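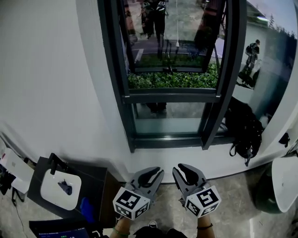

The hedge and the road from one of our windows.

Accounts Clerk, Part Time (Postent)

September 7, 2026

Postent is hiring an accounts clerk for its billing office. The job is permanent, three days a week, and pays $1,816 a month before taxes. We would like the new person to start before the end of September, but we can wait for someone who has to give notice at another job.

We handle billing for small landlords and building owners. They send us meter readings, repair invoices and lease changes, and we turn those into monthly statements for their tenants. We have 106 client accounts. Most are one or two buildings each. A few are larger and take up more of the month than you would expect, mainly Grindero, whose tenants move often and whose leases do not all start on the first.

The person who did this job until the spring now works on our client side and will be available for questions. Since then the work has been split among four of us, and some of the filing shows it. Part of your first month will be putting the vendor folders back in order. 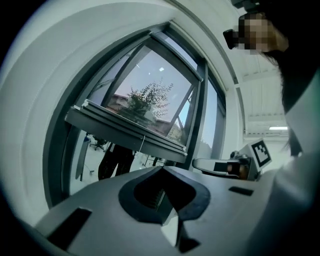
Leena Oksanen
Office Manager, Postent

What the work is

You will enter vendor invoices, match them to the right building and flag the ones that don't match anything. You will post tenant payments from the bank file each morning you work. Checks still come in from some tenants, and these are logged by hand and deposited at the end of the day.

In the last week of the month you will help prepare statements. This is the busy week. The three workdays are flexible otherwise, but in statement week we need you in the office on all of them, and vacation can't be taken then without a good deal of warning.

You will also answer the billing line for part of each day. Calls are mostly tenants asking why a water charge went up or whether a payment arrived. Some callers are upset. You will not be asked to decide refunds or late fees. Those go to Mekdes Moges, who runs billing and will be your supervisor.

We keep our books in Junlow. If you haven't used it, we will train you. If you have used any other bookkeeping program for real work, you will pick it up without much trouble. Lease records are kept in a separate spreadsheet that is older than it should be, and you will need to be comfortable finding your way around a large sheet with many tabs.

What we ask for

At least one year of paid work in bookkeeping, payables, receivables or something close to it. Billing at a dental office, a garage or a school would count.

Accurate data entry. Everyone makes mistakes, and we want to hear how you catch yours.

Clear written English. You will send short emails to tenants and vendors every day. Amharic or Spanish is useful on the phone but is not required.

No degree is needed. You do not need a car for this job.

Hours and benefits

The workday is from nine to five with a paid lunch break. Paid vacation and sick leave are given in proportion to hours worked. You can join the health plan after the first full month. There is no overtime in a normal month. If statement week runs long, you take the time back the week after.

The job is done in the office. We tried having payment posting done from home and stopped, as the checks and the bank file need to be reconciled together. Once you are trained, one day outside statement week can be worked from home if Mekdes agrees.

How to apply

Send a resume and a short letter by email or bring them to the front desk. The letter should say what kind of accounts work you have done, which programs you used and when you could start. Half a page is enough. Please do not send references yet.

We will read applications as they come in. People we want to meet will be asked to come in for an interview with Mekdes and me, followed by a short exercise in which you match a stack of sample invoices to a building list. The exercise is done on one of our computers, and you may use a calculator.

Applicants who came to us last year through Gashaw, the placement agency, are welcome to apply again directly. Your earlier application was not kept, so please send everything new.

Everyone who applies will get a reply, including those we don't interview. Questions about the duties should go to Mekdes Moges, and questions about pay, hours or access to the building should go to me.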